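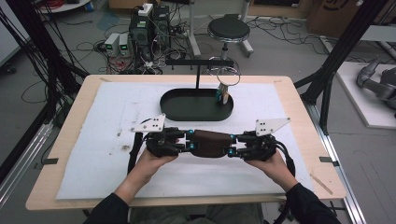

Flostusum データカード(ナーンソープ校ロボット部 Clarora)

はじめまして、あるいはお久しぶりです。Flostusum は、ナーンソープ校のロボット部 Clarora が放課後の活動で集めている、両手作業の実演データです。部員は11人で、機械が好きで入った人もいれば、友だちについてきたらいつのまにかケーブルを巻いていた、という人もいます。専門家の書いた立派な文書には及びませんが、次の学年の後輩や、よその学校で似たことをやってみたい方が読んで困らないように、少し長めに書いておきます(どうぞお茶でも飲みながら!)。

どんな作業が入っているか
机の上に黒い楕円形のトレイを置き、そこから立つスタンドに小物を掛けたり、外してトレイに戻したりする作業です。人が手持ちのグリッパーを両手で握って動かし、その動きをそのまま記録しています。やってみると意外に難しく、特に細い金属の輪は、つかむ位置が少しずれただけで横棒の上をくるりと回ってしまいます。新入部員はたいてい最初の日にこれで悔しい思いをして、次の火曜日にまたやって来ます。

収録の量と内訳
目標は3000回分です。7月の時点で、簡単な「掛ける」ほうはほぼそろい、「外して戻す」ほうがまだ足りません。収録は2人一組で、一人がグリッパーを持ち、もう一人が開始の声かけと記録シートを受け持ちます。疲れてくると動きが雑になるので、続けてやりすぎず、気軽に交代してください。 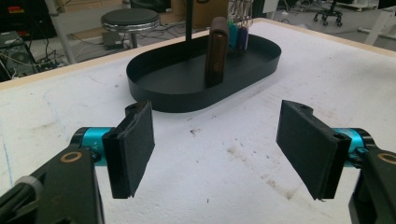
手元のカメラから見たトレイと支柱。左右のパッドの間は空いている。

フォルダの構成
episodes:1回の実演ごとに一つのフォルダ。映像、手先の位置、指の開き具合が入っています。
notes:記録シートを打ち直したもの。書いた人の癖がそのまま残っています。
calibration:収録日ごとの校正結果。必ず同じ日のものと組にして使ってください。
failed:落とした、倒した、掛け損ねたなどの回。消さずに分けてあります。

failed を残すかどうかでは部内でずいぶん話し合いました。アンバー・ロックウッドさんは学習の邪魔になると心配し、ハワード・クラブツリーさんは失敗からの立て直しこそ見せたいと言い、結局、別のフォルダに置いて使う人に選んでもらうことにしました。

収録の手順
1. 白いシートの端をクリップで留め、しわを伸ばす。
2. トレイとスタンドを置き、小物を記録シートどおりに並べる。
3. グリッパーのケーブルが袖や机の角に引っかからないか、両腕を一度大きく動かして確かめる。
4. 校正をして、結果を calibration に保存する。
5. 声をかけてから始め、終わったら手を止めて、ひと呼吸おいてから記録を切る。

5番のひと呼吸を忘れる人が本当に多いです。これがないと最後の動きが途中で切れてしまうので、隣の人がやさしく教えてあげてください。

気をつけてほしいこと
シートの汚れは収録が進むにつれて増えていますし、机の向こうに見える箱や椅子の位置も日によって違います。背景に頼った学習をすると、別の日のデータで急にうまくいかなくなることがあります。キャロル・ヨーマンさんの最初のモデルがまさにそうで、私たちは二週間ほどグリッパーのほうを疑っていました。評価には、学習に使っていない日のデータを丸ごと取り分けておくことをおすすめします。

左利きの人の実演はまだ少なめです。左利きの方の参加は大歓迎です!

使用条件
授業や部活動、個人の勉強には自由に使ってください。映像に部員の手や声が入っている回もありますので、本人が誰かを調べるような使い方はご遠慮ください。発表で使うときは Flostusum と Clarora の名前を添えてもらえると、部室の壁に貼り出してみんなで喜びます。

連絡先
データの中身はエルシー・パーソンズ、校正やケーブルのことはスチュアート・ホイットロックまで。どちらも放課後はたいてい部室にいます。間違いを見つけたら、フォルダ名と気づいたことを notes の最後に書き足しておいてください。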